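Stakgate open day: the afternoon the grippers let go

Visit report, May

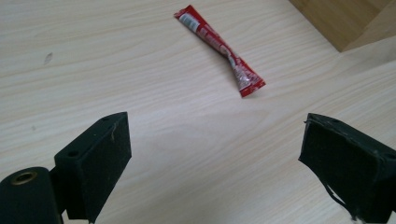

I went to the Stakgate open day mainly to see the small-packet work. Our own line fills and cartons single-serve sachets, and we lose more time to picking than to anything else, so when the invitation listed a session on handling stick packs I put my name down. What I got was a morning of demonstrations and then an unplanned hour on a fault, and the second part was the more useful.

Stakgate is in a low brick building behind the rail yard, shared with a tile importer. Sign-in was quick. We were given safety glasses, a visitor badge and a sheet with the site rules on it, and we were split into two groups. There were 34 of us in all, from food packers, a pharmacy supplier and a couple of colleges.

The first stop was the bench area. Staff there use hand-held grippers to work through tasks themselves, and the recordings are used to train the arms in the next room. A stick pack is awkward for this. It is light, it rolls a little, it bends when it is pinched in the middle, and the crimped ends catch on things. The operator I watched took hold near one end, lifted, and set the pack down in a tray. She said the hard part is closing slowly enough that the pack doesn't skate away across the wood. I had a go and sent mine off the bench twice.

We then moved to the arm cells. There are 3 of them, each behind a clear guard with an interlocked door. The arms are from Hutsuliak and the fingers are made by a small supplier called Kollix. The plan was to run a batch of 70 packs through cell two while we watched, with a count on the screen above the door.

It went well to begin with. The arm picked from a shallow bin, turned the pack so it lay the right way and placed it in a carton. The pace was slower than a person, and the presenter was open about that. Then at pack 51 the fingers opened in mid-swing. The pack flew out, hit the inside of the guard and dropped to the floor of the cell. The arm didn't stop. It carried on to the carton, opened and closed on nothing, and went back to the bin. It dropped the next one the same way. Someone pressed the stop button after that and the arm halted straight away.

No one was hurt and nothing got past the guard. A stick pack weighs next to nothing, so it was never going to do much harm. Still, one of the visitors pointed out that the same arm is sold for glass vials, and the room went a bit quiet.

To their credit, the staff did not usher us off to lunch. They locked out the cell, hung the key on the board and let us stay while they looked at it. The first guess was the air supply, but these grippers are electric and the person who said it corrected himself. The second guess was the padding on the inner faces of the fingers, which does wear and was due for replacement. They swapped it and ran the arm at low speed with the door shut. It dropped the fourth pack.

The cause was the cable to the gripper. It runs down the outside of the wrist and is held by a clip, and the clip had worked loose. When the wrist turned past a certain angle the cable was pulled tight and the connector lost contact for a moment. The gripper restarted, and on restart it opens fully. That is how it was set at the factory, so that a person with a trapped finger can get free. It makes sense when the arm is standing still. It makes less sense halfway through a swing.

The bigger problem to my mind was that the arm kept moving. The gripper had reported a restart, and the message was sitting in the log with the time beside it, but the cell program wasn't set up to act on it. The only checks were on the arm and the door. The presenter said this would be changed before the cell ran again, so that any loss of signal from the gripper stops the arm where it is. They also plan to add a check for whether there is something between the fingers after each pick. I was surprised that wasn't there already.

Lunch was late. Sandwiches and a decent pumpkin soup.

In the afternoon there was a short talk about a similar installation at the Skiltholm warehouse, where the cable is routed inside a sleeve and changed on a fixed schedule. The sleeve makes the wrist bulkier and they lose some reach into the corners of the bin. The Skiltholm cell also keeps a log of every dropped item, including the ones the operator just picks up and puts back. I suspect we'd get a shock if we did the same.

Points I brought back for our own site:

Check the cable clips on both of our grippers, at full wrist turn and not only at the home position.

Find out what our grippers do after a power loss. I asked on the shop floor when I got back and was given two different answers.

Look at whether our cell stops on a gripper fault. The supplier's drawing says it does, but we haven't tested it.

Add finger padding to the monthly inspection sheet.

Parking at Stakgate is tight, and the tile trucks use the same gate, so come by train if you can. The next open day is planned for spring and bookings go through their front desk.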